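Trellunex WR-2 Wrist Camera Recording Kit

Home / Data Collection / Wrist Units

The WR-2 records manipulation examples from the gripper's point of view. It mounts between the tool flange and a two-finger gripper, and logs color video together with joint positions, finger opening and operator input. All streams share one clock. Output is written one file per episode and can be loaded by the training tools without conversion.

In the box
WR-2 camera module
Mounting plate and four screws
Trigger cable, 2 m
Power supply
Calibration card
Printed quick start sheet

Specifications
Episodes per storage card: 2,000 at default settings
Logging rate, joints and fingers: 100 Hz
Episode trigger: foot pedal or software
Operator input: leader arm or handheld controller
Episode labels: task name, object name, outcome, free text

Setup notes
Run calibration after every change of fingers. The camera must see both fingertips when the gripper is fully open and fully closed. Lock exposure before the first episode of a session. Episodes recorded with automatic exposure are accepted but flagged in the index.

Mark the outcome before the arm returns to its start pose. Failed grasps should be kept and labeled as failed. The index tool can leave them out of an export.

Sample set
The Ellholm sample set is available to registered owners. It contains 2,027 pick and place episodes, of which 1,552 are labeled as successful. The remainder are failed or stopped early. Version 1.1, posted March 7, 2021, corrects the finger opening values in the February release.
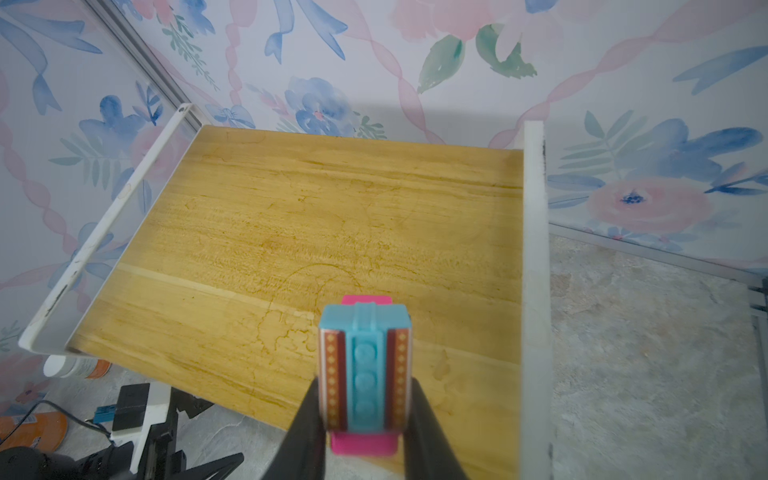

WR-2 view. Toy block held upright between the fingers over a wooden shelf board.

Compatibility
Fukurov F-series grippers: direct fit
Lashari parallel grippers: requires adapter plate WR-A3
Other grippers: see the flange drawing under Downloads

The foot pedal is sold separately. Replacement cables and calibration cards are listed under Spare Parts.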